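# Gasarden 家务演示数据服务:小件织物任务包评测

评测人:Willy Dierckx
初稿日期:2023年2月14日

Gasarden 出售的是第一人称双手操作演示,附带分段标注和手部轨迹。客户选定任务,平台安排人员在住所里完成,视频经处理后按批交付。本次评测的是目录里的“小件织物”任务包,内容为眼罩、袜子、束口袋一类物品的拿取、整理、折叠和收纳。采购量300段,费用由我们自己支付,Gasarden 事先不知道会有评测。

评测目的有限:判断交付数据能否直接用于双臂工作站的策略预训练,以及需要多少后处理。没有测试厨房和清洁类任务包,也没有测试平台的实时遥操作服务,后者目前只对签年约的客户开放。

## 下单与任务说明

下单在网页上完成。任务说明由客户填写,平台提供模板,字段包括物品类别、起始状态、结束状态、禁止动作和最长时长。模板对刚性物体比较合适,对织物偏粗。“起始状态”只能选“平放”“折叠”“成团”,没有正反面、系带位置之类的选项。我们把系带要求写进备注栏,客服回复说备注会原样发给操作人员。

从交付结果看,备注确实传达到了,执行尺度则不统一。有的片段里操作者先把系带理到一侧再折,有的直接把系带裹进去。对模仿学习来说,两种做法都可以用,前提是标注能区分。Gasarden 的标注表没有这一列。

操作环境可以选“统一布景”或“真实住所”。前者背景为纯色桌面,后者不限制。我们选了真实住所,理由是下游模型最终要在客房和宿舍里工作,背景过于干净的数据在过去的项目里效果不好。选择真实住所的客户需要接受光照、墙面、家具都不受控,合同里有相应条款。

## 画面与视角

相机位于头部高度,视线向下,双手基本保持在中央区域。对小件织物而言,这个视角有一个固有问题:物品拿到胸前操作时,手掌和手指会挡住相当一部分布面,折线的位置往往只能从手指的运动推断。
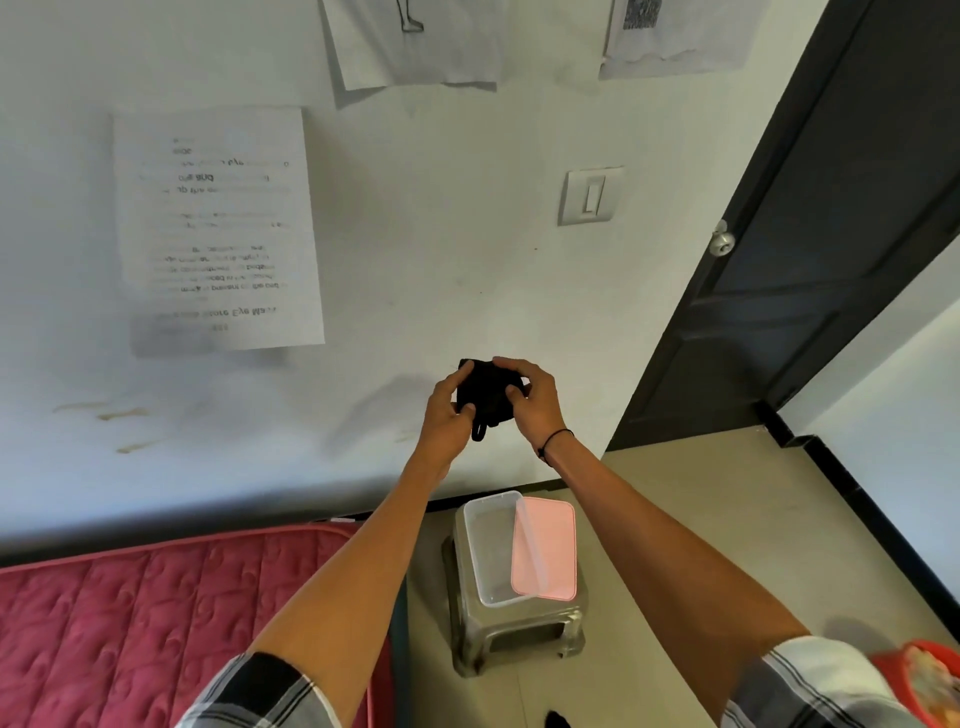 *胸前持物:双手拿着一件折起的黑色小织物,下方垂着细带。*

黑色物品对曝光是个考验。背景为白墙时,自动曝光倾向于保住墙面,布料内部的褶皱层次被压掉。我们用自己的分割模型跑了一遍,轮廓提取没有困难,布层边界则经常丢失。折叠后的物品在轮廓上与未折叠的小块布料很接近,单靠单帧难以判断状态,需要结合前后片段。

垂下的细带是另一个难点。细带宽度小,运动快,压缩后容易断开。Gasarden 的默认交付格式压缩率偏高,细节损失主要集中在这类结构上。付费升级到高码率后情况有改善,但价格表把高码率和原始文件捆在一起出售,不能单选。建议有绳带、拉链、标签检测需求的客户直接购买原始文件,省去二次下单。

遮挡方面,平台提供第二视角作为附加项,由固定支架拍摄。我们没有购买,原因是真实住所里支架位置无法保证一致,标定的工作量会转嫁给客户。如果选统一布景,第二视角值得考虑。

## 手部轨迹

每段视频附带双手关键点序列,逐帧给出坐标和置信度。使用中注意到以下几点:

- 双手分开时轨迹平稳,腕部抖动小,可以直接进入重定向流程。
- 双手靠拢捏同一件织物时,左右手标签偶尔互换。互换通常持续很短,但会让重定向后的末端位姿发生跳变。
- 手指弯曲扣住布边时,指尖坐标由模型补全,置信度却没有相应下降。下游如果按置信度过滤,这部分误差会被保留下来。
- 腕部饰物和袖口对腕关节定位有轻微影响,长袖片段更明显。

左右手互换的问题可以自行修正。我们的做法是对腕部轨迹做连续性检查,发现交叉时按速度方向重新分配。脚本不长,处理全部片段用时可以忽略。置信度问题则无法在客户端解决,只能靠抽检剔除。我们已向 Gasarden 反馈,答复是新版估计模型计划在3月上线,老订单能否重新处理未作承诺。

## 标注与 Mokoena 的衔接

分段标注以动作为单位:伸手、抓取、抬起、调整、折叠、放置、松手。边界由人工标定,再由第二人复核。抓取和松手的边界准确,与我们的内部标注接近。“调整”与“折叠”之间的边界比较随意,同一种动作在不同片段里归类不同。织物操作里调整和折叠本来就连续发生,要求清晰切分不太现实,但至少应当在说明文档里写明判定规则。目前的文档对此只字未提。

我们用 Mokoena 做标注审阅。Gasarden 声称支持 Mokoena 的导入格式,实际导入时时间戳单位不一致,需要手工改一处配置。改好之后,关键点、分段和文字描述都能正常叠加。Mokoena 的审阅界面支持按动作类别跳转,检查“调整”类片段时效率不错,缺点是不能同时改动多段的类别。

文字描述部分质量一般。每段附一句话,说明操作对象和动作。同一类黑色织物在描述里有时写成“眼罩”,有时写成“布袋”,也有写成“袜子”的。物品揉成一团时确实不好分辨,标注员没有“不确定”可选,只能硬选一类。对语言条件策略来说,错误的名词比缺失的名词更麻烦。我们最后把这一列里置信度低的名词统一替换成“黑色小织物”。 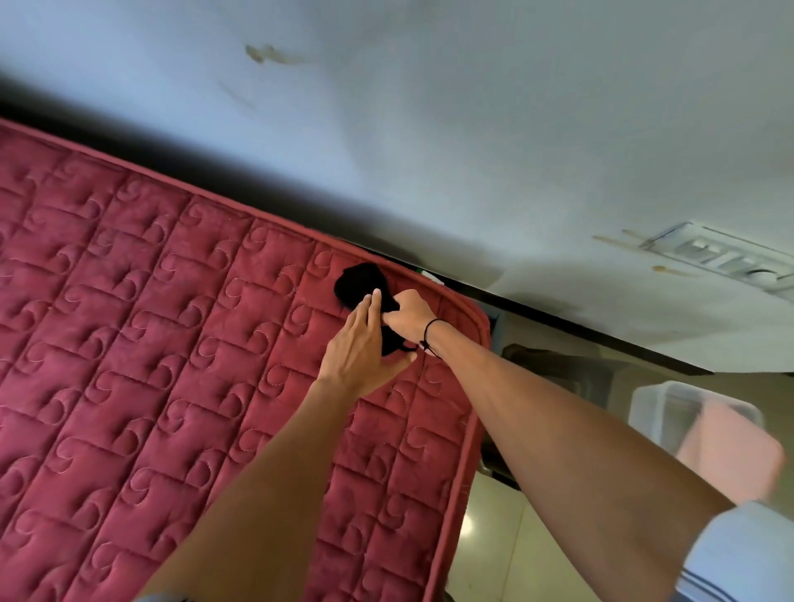 床面支撑下的操作与悬空操作应当分开统计。织物放在柔软、带绗缝纹理的垫面上时,手指从边缘插入需要更大的下压量,垫面本身也会变形。人手对此适应得很好,平行夹爪则不行。把人手轨迹直接重定向到夹爪,指尖高度往往偏低,夹爪会连垫面一起夹住。Gasarden 的元数据里没有支撑面字段,我们自己补标了“悬空”“软面”“硬面”,工作量不小,但对后续训练帮助明显。

地面反光的影响比预想小。浅色瓷砖上的高光会让自动曝光波动,主要出现在视线转向地面的时候,操作段落内基本稳定。收纳盒之类的透明塑料件对深度估计不友好,涉及“放入盒中”的片段建议不要依赖单目深度。

## 在双臂工作站上的试用

验证平台为 Tavgate 双臂工作站,两条机械臂,末端为平行夹爪,指面贴硅胶。工作台上铺一块软垫,用来模拟床面。训练分两步:先用 Gasarden 的数据预训练,再用我们自己的遥操作数据微调。对照组只使用遥操作数据。

结果如下,只作定性描述,试验规模不足以支持百分比。

**抓取。** 加入预训练后,接近物品的路线更合理,较少出现从正上方直接压下的动作。对于成团的织物,对照组常常夹到中部后整团提起,预训练组更倾向于寻找边缘,与人手演示的习惯一致。

**展开与调整。** 两组差别不大。人在这个阶段依靠指腹搓动和多指配合,夹爪没有对应的动作空间,重定向后只剩下平移。数据里最丰富的部分恰恰用不上。使用多指手的团队可能会得出不同的结论。

**折叠。** 预训练组能更早开始双臂协同,一侧夹持、另一侧带动布边。失败多发生在释放阶段,薄布粘在硅胶指面上,松开后又被带起。原因在硬件,与数据无关。换成较硬的指面后有所缓解,代价是抓取时更容易打滑。

**系带处理。** 两组都不可靠。细带在视觉输入里时有时无,策略大多把它当作背景。Gasarden 的标注没有系带状态,补标之前不建议对这一项抱有期待。

## 交付、隐私与售后

数据分两批到达,第一批按期,第二批延迟了几个工作日,事先有邮件通知。文件命名规范,校验和齐全,没有损坏文件。

真实住所片段经过隐私处理,人脸和屏幕默认打码。墙上张贴的纸张不在默认范围内,需要另行勾选“环境文字”选项。对外公开数据集的客户应当勾选,内部使用可以按需决定。选项收费不高,但藏在结算页的折叠菜单里,容易漏掉。

操作人员的授权文件随每批数据提供,列明用途范围和保存期限。授权允许商业训练,不允许转售原始视频。条款写得清楚,我们的法务没有提出修改。

售后响应速度尚可,技术问题的答复质量取决于由谁接手。关于左右手互换的问题,第一次答复建议我们重新下载,第二次才转到算法组。

## 与 Fesa 的比较

Fesa 提供类似的任务包,我们在之前的项目里用过。两家的差别主要在三个方面。Fesa 只做统一布景,背景干净,光照稳定,标注规则有完整文档,物品类别也更一致。Gasarden 的优势在环境多样性和任务自定义程度,备注栏能传达到操作人员这一点很实用,Fesa 目前只接受目录内任务。价格上,默认配置 Gasarden 较低,加上原始文件和环境文字处理之后,两家接近。

如果下游环境可控,例如固定工位的分拣包装,Fesa 的数据拿来就能用,后处理少。如果机器人要在床铺、沙发、地面之间移动作业,Gasarden 的背景分布更接近实际,前提是团队有人力补标支撑面和物品状态。

## 采购建议

适合采购的团队:已有双臂平台和自己的遥操作数据,缺少多样化的人手演示,并且具备基本的数据清洗能力。不适合把它当作唯一训练来源。

下单时建议采用以下配置:

- 环境选“真实住所”,勾选“环境文字”处理。
- 购买原始文件,不用默认压缩格式。
- 备注栏写明系带、标签和正反面要求,并要求抽样确认后再批量执行。
- 任务说明里规定支撑面类型,或者按支撑面拆成不同订单。
- 深色物品单独成批,便于做曝光补偿和分割微调。

我们会续订一批浅色织物,使用同样的任务说明,待新版手部估计模型上线后再下单。补标用的支撑面字段定义和左右手修正脚本已放进项目仓库,Mokoena 的导入配置在同一目录下。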